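Sorting Building Blocks by Color on a Small Bench Conveyor
Workshop tips, bench layout and small handling

These notes cover sorting large toddler-size bricks into open-front bins with a short belt conveyor on a table. The same layout suits wooden blocks, bottle caps, jar lids and most other light parts with a flat base. It does not suit marbles or anything else that rolls.

Bins

Use one bin per color and no more bins than can be reached without standing up. Molded plastic bins with an open front lip are the practical choice: a brick can be dropped in from above or pushed over the lip, and the contents can be checked from a seated position. Place bins side by side. Turning them slightly toward the operator shortens the reach to the far one.

Stop filling when the pile reaches the height of the lip at the front. Past that point bricks slide out whenever the bin is moved.

Choose bins in the same color as their contents. Labels work, but they have to be read, and a color match is faster for children and for tired adults.
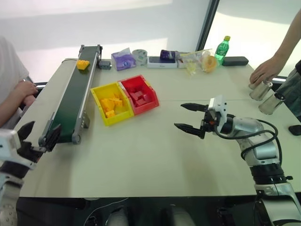 Leave a clear strip one hand wide between the belt and the nearest bin. Without it, sleeves catch on the side rail. Omar Semaan, who set up the toy-library bench at Kemeys, marks the strip with masking tape and renews the tape each April.

Snacks, tissues, tape and drinks belong at the back edge, against the wall. Bottles stay capped. A sugary spill on a belt leaves a film that picks up grit, and the grit then scratches the bricks.

Belt position

A diagonal belt uses table space better than one set parallel to the front edge. Put the motor end at the back and the free end toward the operator. Route the power cord off the rear of the table.

Check the following before switching on:

Side rails parallel, fasteners tight.
Belt centered on both end rollers.
No tape, wrapper or loose thread under the belt.
Hair tied back, sleeves pushed up, fingers away from the rollers.

If the belt drifts to one side, adjust the tension screw on that side by a quarter turn and run the belt for 2 minutes before adjusting again. Larger corrections overshoot.

Placing the bricks

Set each brick studs up, on the centerline of the belt, well clear of both rails. A brick placed against a rail tends to rotate and wedge. Keep a gap of at least 7 inches between bricks so that each can be lifted by its sides without touching the next.

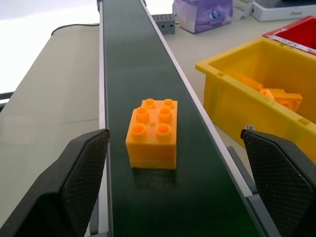 Lift from the long sides where possible. Gripping by the studs is slower and puts the load on a small area. Cracked bricks go in a separate box — do not return them to circulation.

Cleaning

Wipe a smooth belt with a damp cloth and a drop of dish soap, then with plain water, then dry it. Do this with the power disconnected, turning the belt by hand one section at a time. Avoid furniture polish and silicone spray, both of which make the surface too slick for light parts.

Hollow studs trap dust and crumbs. Soak bricks in warm soapy water, rinse, and drain them studs down on a towel overnight. A soft bottle brush reaches the underside.

Storage

Release the belt tension if the conveyor will be idle for more than a month. Store it flat. Bins of bricks should not be stacked on top of it.

Checked by Jeanie Purves, 29 March 2026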